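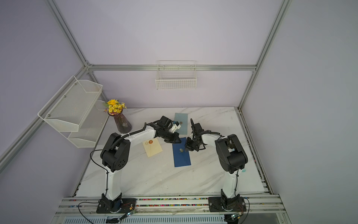 Writing letters again

July 13, 2020

I started writing letters again in April. I had plenty of time in the evenings and was tired of typing to people I used to see in person. The first one went to Bindu Poojary, who I shared a house with years ago and who has moved so often that I had to ask her sister for the address. It took me most of an evening and ran to 2 sides. My hand ached after the first.

She wrote back. It took nearly a fortnight to get here, and by then I had forgotten half of what I'd asked her, so her answers made odd reading. "Yes, but only on Sundays" is still a mystery. I now keep a note of what I've said to whom.

Since then I have written to Tõnu, to my old neighbour Zübeyde Başaran, and to an aunt who rang me up instead of replying and talked for an hour. I count that as a reply.

Paper

I began with printer paper and it was fine. Ink from a cheap fountain pen spreads a bit on it, and you can't use both sides, but a biro works on anything. Later I bought a pad from Ersoy, the stationer near the station, when they were taking orders by phone and leaving them on the step. It is cream, unlined and slightly too small for the envelopes I already had. I put a lined sheet underneath so the writing doesn't slope. It slopes anyway towards the bottom of the page.

Coloured paper I like the look of, but I wouldn't use a dark one for a whole letter. Zübeyde sent me three pages in blue ink on dark green and I had to take them out to the back step to read them. Pale yellow is all right. Keep the strong colours for cards, or for lining an envelope. 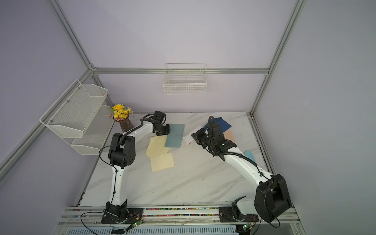 Envelopes and folding

An A4 sheet folded in half and then in half again fits a C6 envelope. Folded in thirds it fits a DL, the long sort that bills come in. I prefer C6 as it looks less like a bill. Fold with the writing inside and press the crease with the back of a spoon.

I weigh anything over four sheets on the kitchen scales. One of mine to Tõnu went without enough postage and he had to pay to collect it, for a letter that was mostly about my tomatoes. He has mentioned this twice.

What to put in

I worried about having no news. Nothing much had happened to anyone. But the letters I've liked best have been about small things — what the bus was like, a row over a hedge, how a loaf came out. Bindu copied out her whole shopping list from Sullby market and I read it with great interest.

I don't do a rough draft. If I get a word wrong I cross it out and carry on. I owe two letters at the moment, and the one to my aunt is overdue.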